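Search this guide Go

Section 4: Planning and Budgeting Before You Order

Posted 26 Oct 2020 by Penari
Reading time: 7 min

If you skipped ahead to this section because you already have a quote sitting in your inbox, good, keep it open. I wrote this part after my own first order, when I did the arm first and everything else second and paid for it in September. So we're going to do it the other way. The job I'll use all the way through is the tabletop one – an arm clearing small stuff like markers and wrappers off a plain white table. 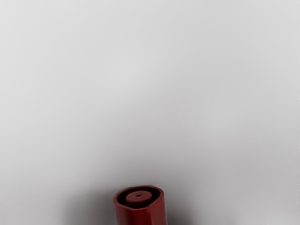
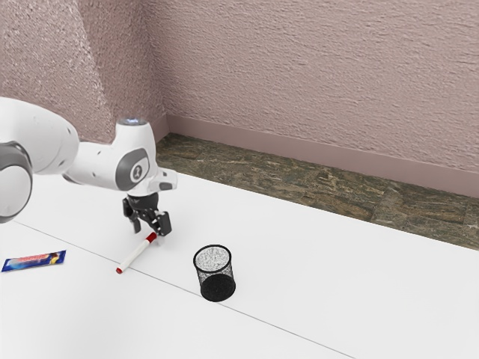
Grab a sheet of paper or a spreadsheet, whatever you like. You'll need four columns: item, price, lead time, and who has to say yes to it.

4.1 Write down the job first

1. List every object you want the arm to handle. Be picky about it. "Desk stuff" won't help you later, but "marker, candy bar wrapper, small parts" will.

2. Next to each object, write its narrowest width, its widest width, and its weight. I use a cheap kitchen scale and a ruler.

3. Mark which objects lie flat. A marker has a nice round barrel you can close two fingers on. A wrapper has next to no height at all, and plenty of two-finger grippers just skate over the top of it. Put a star by anything like that.

4. Write down where each object goes when the arm is done with it. If it's going into a bin, measure the opening and the height of the rim.

NOTE: Do this before you talk to any seller. I had a lovely long call with a sales guy once and came off it wanting an arm twice the size of my table (he was very good at his job).

4.2 Try it in simulation before you spend

I'm a big fan of this step and I'll nag you about it. You build the table, the arm and the objects on screen and see what reaches what. My layouts are done in Flarkitz, but any package that can load your arm model will do.

1. Set the table at its real size. Put the base of the arm where you could truly bolt it, and leave yourself room to walk around.

2. Place your objects in the worst spots, meaning the far corners and right up close to the base.

3. Run the reach check for each spot. Write down every spot that fails.

4. Check your camera views too, the wide one and the close one. A close view can leave you with mostly bare table and a sliver of the thing you care about, so try a few mounting spots before you buy a bracket.

5. Swap in at least one other gripper and run the whole thing again.

CAUTION: A simulated table is perfectly flat and perfectly clean. Yours isn't. Don't take a grasp that works on screen as a promise – budget for a test day on the real thing.

4.3 Put the money down in this order

1. Gripper. Pick it from your object list, stars first. If the seller has a loaner, ask for it.

2. Arm. Now you know the reach and you know the weight it has to lift (the gripper's own weight counts against the payload, and I forgot that once, and only once!).

3. Mounting and table. Get something stiff. If your table comes as two panels, check the join for a step, and plan your pick spots with it in mind.

4. Camera, bracket and cables. My last cable and bracket bill was 409 dollars, and I'd written down zero.

5. Safety. Your risk assessment comes before this line gets a number, so don't guess it. It may call for a stop button, a scanner, a fence or slower speeds.

6. Fingertips and spares. Pads wear out. Order a second set with the first and save yourself the shipping.

7. Training and the test day.

NOTE: My gripper, mount and spares came to 2101 dollars together. Yours will be different, so please don't paste my number into your form. I'm only telling you so you can see that the arm price on the front page of a quote leaves a lot out.

4.4 Reading the quote

I got quotes from Valus and from Bùi for the same job, and they looked miles apart until I laid them side by side. One had the controller and software license bundled, the other had them as extras on page 4. So:

1. Check that the controller, teach pendant and power cable are listed by name.

2. Look for license renewals. Write the yearly cost in your sheet, even if the first year is free.

3. Ask if the gripper plugs in at the wrist or needs its own cable run.

4. Ask for the lead time on each line. An arm that shows up seven weeks before its gripper is a very pricey coat rack.

5. Get the warranty start date in writing. I push for it to start at installation. You won't always get it, but do ask.

CAUTION: Don't sign off on the arm by itself to "get the ball rolling." If the gripper choice changes, the payload changes, and you could be stuck with a return fee.

4.5 Before you hit send

Go back to your object list one more time and read it against the quote, line by line. Anything with a star needs an answer next to it: a fingertip, a suction cup, or a plain "we'll pick this one up by hand for now." That last one is a fine answer, by the way. My wrapper had it for months.

Then save a copy of the sheet with the layout file, because you'll want both open for Section 5, where we unpack the boxes and check them against the packing slip.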